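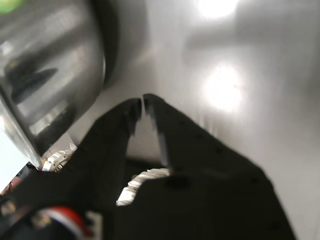

Workshop notebook, Jivness bench
December 23, 2024
Entry by Gwawr Sayce

Revision of the local handling rules, section 5 (work near the gripper). The October text required that the fingers be "fully closed or fully open" before any person reaches over the bench. That wording is unsatisfactory. Seen from close by, the two black fingers can stand with their tips very nearly together and only a thin sliver of light between them, and two colleagues would record that position differently. Glare on the pale surface behind does not help the judgement. The revised rule therefore refers to the commanded state shown at the console, and the eye is to be used only as a second check. A gap that cannot be classed with confidence is to be treated as a live gripper.

The same section now covers shiny metal items. Reflections on curved steel have been raised twice in the Price review, and the text should say plainly that a bright patch on a vessel is not to be taken as the edge of the vessel. The person placing the item states where the rim is and the operator repeats it back. Hekon asked whether this could be left to training. I have replied that it should be written down.

Draft rule 13, objects in the working area. Only the items named on the task sheet may be within reach of the arm. Items waiting their turn are to lie clear of the closing path of the jaws, and an item lying under a jaw is to be moved before the next command is given, with the arm stopped.

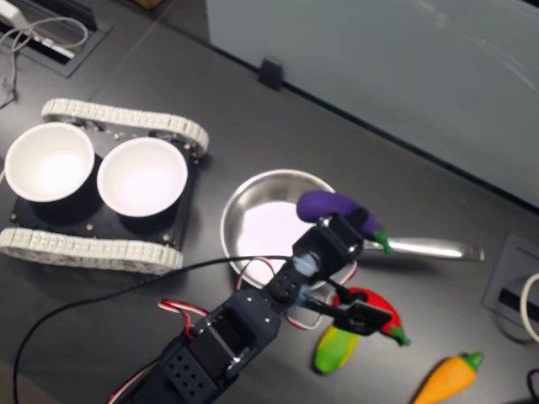

Toy vegetable task, pan and bowls set out; eggplant in the gripper, red pepper partly under the lower jaw (see rule 13).

Draft rule 17, cables. Servo wires must have enough slack for the full travel of the arm, but the slack should be gathered on the side away from the task. Loops beside the pan are to be reported at the start-of-session check. The thin black cable needs its own line on the check sheet, as the present sheet mentions servo wires only. Wording proposed:

"Before power is applied, the operator shall follow each cable by eye from the arm to the point where it leaves the table, and shall confirm that no cable lies beneath an item to be lifted."

Markville have a similar clause, although theirs allows tape on the tabletop. I would prefer clips – tape leaves a residue and is seldom replaced once it lifts.

Draft rule 18, tracked base. Where a tracked base shares the table with an arm, its drive is to be isolated for the whole of the arm task. Bowls may be carried on the plate provided that this isolation has been entered in the log. The log reference for the present arrangement is 197.

Outstanding points:
Definition of "within reach" to be agreed with Hekon. Their figure is taken at the wrist and ours at the fingertip.
Check sheet to be reissued with the added cable line. Old copies to be removed from the bench folder.
Rule 18 does not yet say who may lift the isolation. I suggest the operator named on the task sheet, and no other person during the session.
Price to confirm whether the rim call applies to the bowls as well as the pan.

Comments in the margin please, initialled.

G. Sayce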